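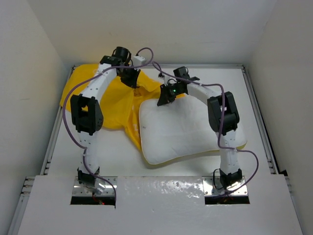

Ratih Yusof reckons resistance bands are a waste of money and that I'd be better off hanging from a tree. We've argued about it since August, so I bought the Nistby set and used it every morning before work (well, nearly every morning!) for 31 days.

You get five bands, two foam handles and a door strap. The lightest one is a bit of a joke for rows but lovely for shoulders, and the heaviest had me swearing at the door frame. I use the middle one for assisted pull-ups, looped under one knee, and I've gone from none on my own to two. Two! I'm very pleased with that.

Grumbles: the handles twist on the clips, and the door strap slips unless you shut it on the hinge side. The exercise sheet is useless, tiny print and only 22 moves, half of them bicep curls. My old Flumano bands felt smoother but one snapped mid-squat, so I'm not going back.

I'd buy them again.

Comments (2)

Baoshan Dong
Do the handles come off? I only want the loops for glute work.

Ratih Yusof
Two pull-ups, fine, well done. The tree is still free.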